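# The Little Kitchen That Never Closes

My mother kept our play food in a shoebox under the stairs, and for most of my childhood the menu was a wooden egg, a plastic lamb chop and one pea pod whose peas had gone missing before I was born. My brother and I ran a restaurant on that menu for years. We had regulars. My grandfather ordered the lamb chop every Saturday, sent it back for being overdone, and left a tip in buttons.

I was thinking about him a good deal this January, when I set out to write about toy kitchens and found that everyone I spoke to wanted to tell me about theirs first. Greer Matheson, who runs a small toy shop on the main street in Morrison, had hers built into the bottom of a bookcase. Her shop now gives the whole back wall to pots, plates and pretend groceries, and she'll happily spend an hour there with a customer who came in for a birthday card (I know, I was the customer).

"People come in wanting the big stove with the lights," she told me. "I always walk them over to the food bins. The stove is lovely, but it's the food they'll carry around the house."

She has a point. A stove stays put. A strawberry goes into a coat pocket, then into the bathtub, and then one morning you find it in your shoe. The soft kinds do especially well at this, being squashable and quiet when dropped, and the red ones seem to go first. Ketchup is a great favorite too. I'd never have guessed that a bottle of the stuff could be cuddly, but I've now held a plush one, and I understand completely why someone would want to take it to bed. 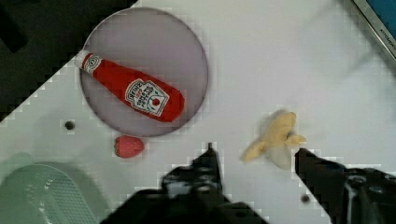

Greer's other piece of advice is to mix real-looking things with silly ones. A proper plate, a proper cup with a handle, and then a banana with its peel flung open as if it were very pleased to see you. Children don't mind at all that the sizes are off. In the kitchens I visited, a strawberry was served as a main course, a pot was a hat and then a pot again, and I was once handed a cup of "banana gravy" with such courtesy that I drank the whole imaginary thing and asked for the recipe.

Rommel Sison has taught preschool for 22 years, and his room has had a kitchen corner in every one of them. He started out with a cardboard box and a drawn-on burner. Now there are low white shelves and a sink, and so much food that he keeps 140 pieces of it in the closet and brings it out a little at a time.

"If it's all out, they dump it," he said, in the patient tone of a man who has picked up a lot of carrots. "If I put out a few things that go together, they cook."

So he changes the corner with the week. Breakfast might be on Monday, with oranges and cups. After that comes a soup kitchen with both big pots, or a picnic, or a fruit stand where you have to line up and the line is the best part. He likes a colander especially. It's a bowl, it's a basket, it's something to look through, and it holds a heap of fruit without anyone having to ask what it's for. A slotted spatula gets nearly as much use, mostly for flipping things that in an ordinary kitchen would never be flipped.

I asked him about color, because I'm the sort of person who frets over whether the cups go with the plates. He laughed and said the children had never brought it up. Still, I'll confess to a weakness for the softer shades you see now, the mint greens and pale lavenders, which look so nice beside a good loud red. My own childhood set was orange and brown, like everything else in the house. 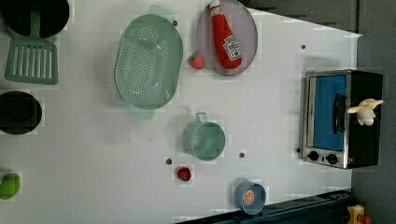
How much play food should you put out at one time?

For one or two children, start with 5 foods they know well, along with a plate, a couple of cups and one pot, and trade a piece or two whenever interest starts to drift.

Cost needn't be a worry. Greer sells a starter bag of soft fruit and vegetables for 40 dollars, and it's a generous bag, but she's the first to say that yard sales are full of the stuff. Hard plastic goes through a sink of warm soapy water. For the plush pieces, read the tag, and if there isn't a tag, use a damp cloth and let them sit out overnight on a towel. My neighbor's daughter calls this the vegetables' sleepover and insists on saying good night to each of them.

As for cleaning up, Rommel makes it the last order of the day. He rings a bell, announces that the restaurant is closing, and asks for all the fruit to be "delivered" to the basket. It takes a while. Somebody is always still eating.

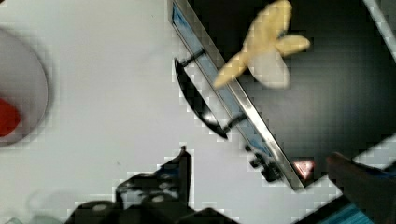
*A plate on one side, a black handle on the other, and a blur of pale yellow.*

I went back to my mother's house after that and looked under the stairs. The shoebox was still there, with the lamb chop in it and a handful of buttons. I brought it home and set it on the kitchen table, and my nephew, who is four, took one look and asked me what I'd like to order.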